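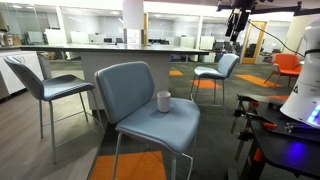
Buy the floor first

Every budget round, same thing. Someone circulates a quote for the robot, everyone argues over the robot, robot gets signed off. Then it arrives and we find out what we forgot to buy.

At Trukthorpe we set aside 70 thousand for the machine and 2 for "sundries". Two! Spent before lunch on the Monday it was delivered. Cables, clamps, a second battery, a ramp over the carpet joins. Spare fingers weren't even on the list.

My view, for what its worth: plan the room and the hours, then see what's left for hardware. A cheaper arm with a person paid to run it beats a lovely one under a dust sheet. Seen both. Lernoven went for the dear one and got 64 working hours out of it in the first year. Sebastián Orellana, who does their purchasing, says he'd split the money down the middle next time. I'd go further.

And stop buying special furniture. Please. If the thing is meant to cope with an ordinary office, let it practise on ordinary chairs and ordinary cups. Jornmont wanted a mock kitchen, custom built, 12 weeks' wait. For what? There's a kitchen down the corridor.

Service contracts, last point, I have a train. Read the call-out terms. Ask who pays for teh engineer's travel. Ask what happens in year two when the discount drops off. Fuentealba didn't ask and they're still arguing about the invoice.

More on leasing when I get a minute.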